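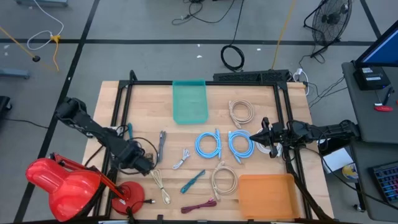

Cables on the bench, one cream, two white.

A thread on coiling and storing cables, after a question from Rocío Tapia about why her extension leads always come out of the cupboard in a knot. Long, mostly practical. Mute if not your thing.

Start with what a cable is. Several strands of copper twisted together, each group in its own insulation, the groups often twisted again, then a jacket over the lot. The twist is called the lay. It is put there so the cable can bend without the outer strands stretching and the inner ones buckling.

When you wrap a cable round your hand and elbow, you put one full turn of twist into it for each loop. All in the same direction. The lay either tightens or opens up to take it. Do this for a year and the cable has a corkscrew shape that no amount of pulling will remove.

The fix is over-under coiling. First loop goes on normally. For the second, turn your wrist so the cable enters the coil from behind, and the loop sits the other way round. Alternate. Each under loop cancels the twist from the over loop.

Test for whether you have done it properly: hold one end, throw the coil across the floor. It should land straight. If it lands in a row of simple knots, one per pair of loops, an end has passed through the middle of the coil. Always keep the free end on the outside and tie it off.

Loop size. Let the cable choose. Make a loose bend and see where it stops wanting to spring open. For a mains lead that tends to be wider than people expect. For a thin USB lead it can be the width of your palm.

Bend radius is usually given as a multiple of the outside diameter. The data sheet will have two figures, one for fixed installation and one for flexing. The flexing figure is larger. Coiling it every day counts as flexing. Most people quote the wrong one.

Ends first. The majority of failures I open up are within 2 cm of the plug, where the strain relief stops and the jacket takes the whole bend. Never start a coil at the plug with a tight turn. Leave a straight tail and begin after it.

Ties. Hook-and-loop, fixed to the cable at one end so it can't get lost. Not wire ties, which cut into soft PVC. Not elastic bands, which go sticky and leave a mark. I use the Giltira ones, 150 mm long, because the loop at the end is big enough to take a moulded plug.

Do not wrap the tail of the cable round its own coil and tuck it through. It looks tidy and puts the sharpest bend in the weakest place.

Jacket material matters more than people think. PVC goes stiff in a cold garage and takes a set. Rubber stays soft but picks up dirt. Silicone is lovely to handle and tears if you nick it. If a PVC lead has been in the cold, bring it indoors for an hour before you uncoil it.

Rescuing a twisted lead. Unplug it. Lay it out full length somewhere warm. Hold one end still and run the cable through a loose fist towards the other end, letting the far plug spin freely. Repeat from the other side. Leave it flat overnight. Some will recover. Old ones mostly don't.

Drum reels are a separate subject. Short version: unwind fully before drawing a heavy load. A wound reel can't shed heat from the inner layers, and the lower rating printed on the side is for the wound state. People read the bigger number.

Storage. Hang coils on a wide peg or a half-round bracket. A nail makes a kink at the top of every loop. I had a row of 11 leads on nails at the old Trerkard unit and could tell each one by its kink.

Label both ends. Length and rating on one, what it belongs to on the other. Faustino Becerra writes on white heat-shrink with a paint pen and it has outlasted every printed label I've bought.

Correction to the post on ties: Faustino points out that the Giltira ones also come in a shorter size, which fits thin leads better. Noted.

Next thread will be on crimping ferrules, once the replacement die set arrives from Dultura.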